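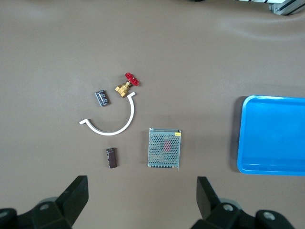
De : Antigoni Kontogiannis
À : liste de diffusion des correspondants de l'inventaire
Date : 30 septembre 2020
Objet : Re: Cotation des pièces de rechange, magasin de Zeltham

Mesdames, Messieurs,

Le service de la maintenance a pris connaissance des observations transmises par le site de Stenville au sujet de la nouvelle cotation des pièces de rechange. Le message d'origine est reproduit plus bas afin que les correspondants récemment inscrits puissent en disposer.

Il est rappelé que la cotation repose sur deux niveaux. Le premier désigne la famille (robinetterie, petit appareillage électrique, visserie, joints), le second le numéro d'ordre au sein de la famille. Les 832 références reprises de l'ancien fichier conservent leur numéro d'ordre. Seul le préfixe change. Les étiquettes imprimées avant la reprise restent valables jusqu'à la fin du mois de décembre, à condition que le préfixe y soit corrigé à la main, à l'encre noire.

Les petites pièces sont conservées en bac. Une pièce sortie de son bac pour vérification doit y être replacée avant la clôture du bon, y compris lorsque la sortie n'a donné lieu à aucun mouvement de stock. Les vannes et les composants électriques ne sont pas rangés dans un même bac.

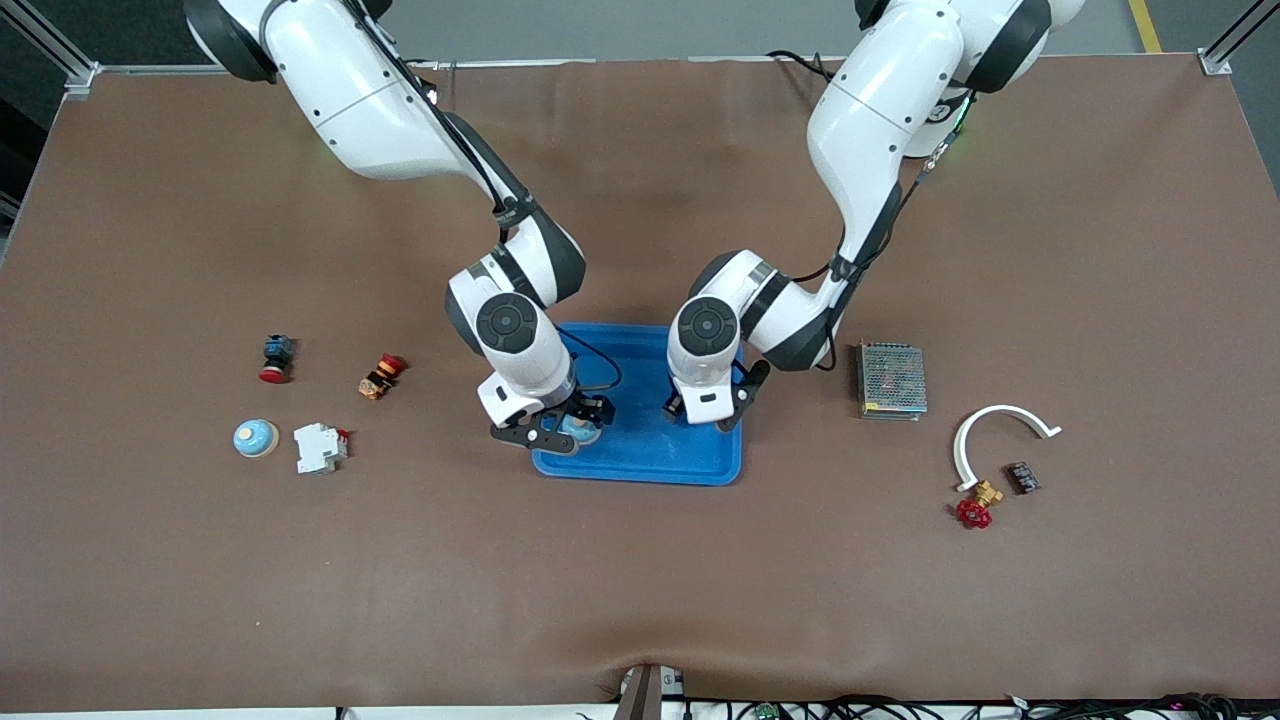 Syafiqah Yusof fait observer que cette dernière règle est difficilement applicable à Gevport, où les armoires ne comptent pas assez d'emplacements, et demande si un bac cloisonné peut en tenir lieu. La réponse est affirmative, sous réserve que chaque compartiment porte sa propre étiquette - l'étiquette unique apposée sur la façade ne suffit pas.

S'agissant des seuils de réapprovisionnement, la proposition de Stenville est retenue pour la visserie et les joints. Elle ne l'est pas pour la robinetterie, dont les délais de livraison varient trop d'un fournisseur à l'autre. Un tableau corrigé sera adressé à la liste par Kartini Wijaya.

Les demandes de création de référence continuent d'être transmises au moyen du formulaire habituel. Celles qui parviennent par simple courriel ne sont pas enregistrées.

Veuillez agréer, Mesdames, Messieurs, l'expression de ma considération distinguée.

Antigoni Kontogiannis
Service de la maintenance, Zeltham

Sugeng Lubis a écrit :

> Madame,
>
> Après examen du projet de cotation, le site de Stenville n'a pas d'objection quant au découpage en familles. Nous souhaitons toutefois que les seuils soient revus. Un seuil fixé à 100 unités pour l'ensemble des joints immobilise des quantités que nous n'utilisons pas, et nous proposons de le ramener à 70. Pour la robinetterie, un seuil calculé sur la consommation de l'année précédente nous paraîtrait préférable.
>
> Je vous saurais gré de bien vouloir nous indiquer également le sort réservé aux anciennes étiquettes.
>
> Sugeng Lubis
> Magasin de Stenville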